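How to ask your police force what it holds about you

Posted Thursday, February 15, 2018

I put my first request in last October after a very dull argument about a parking incident on Girnberg Road, and I made a right mess of it. Wrong form, no proof of address, and a covering letter that went on for pages. So this is how I'd do it if I were starting again (and I did start again, twice!).

First, work out what you want. "Everything" sounds great but it slows things down no end. I asked for the incident log and any statement with my name in it, and gave the date, the street and the time as near as I could remember. If you were given a reference number, put it right at the top.

Next, look on the force's website for the page on personal data requests. Ours was buried under "Contact us", then "Other", then a link that looked like an advert. Download the form if there is one. You can write a plain letter instead, but I found the form got passed to the right desk quicker.

Get your pens, your ID and your paperwork together before you begin – I kept jumping up to look for things and lost a whole evening.

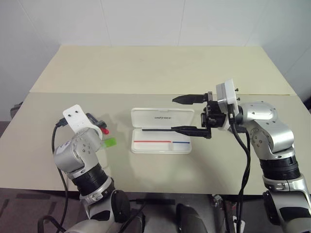 Open white pen case on the table

Now fill it in. Black ink, capital letters, every former address they ask for. Copy your ID, never send the original. Keep your description of what happened to 5 lines or so; they aren't judging your story, they only need to find the record.

Send it recorded delivery, or by email if they take it, and write down the day it went. I keep mine in a notes app called Puvalance, but the back of an envelope is fine. 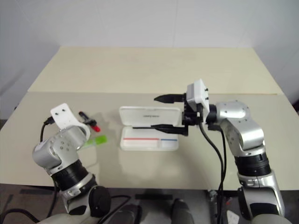

Beige tabletop against a white wall

Then you wait. I chased after 10 days to check they'd got it, and a very nice woman on the records desk found it while I was on the phone. When the papers come, expect some black lines. Other people's details get taken out, and that's normal. If whole pages are missing and there's no reason given, write back and ask which exemption they've used – keep it short and polite.

My second request, the Sproģis Lane one, is still going. I'll add to this page when I hear.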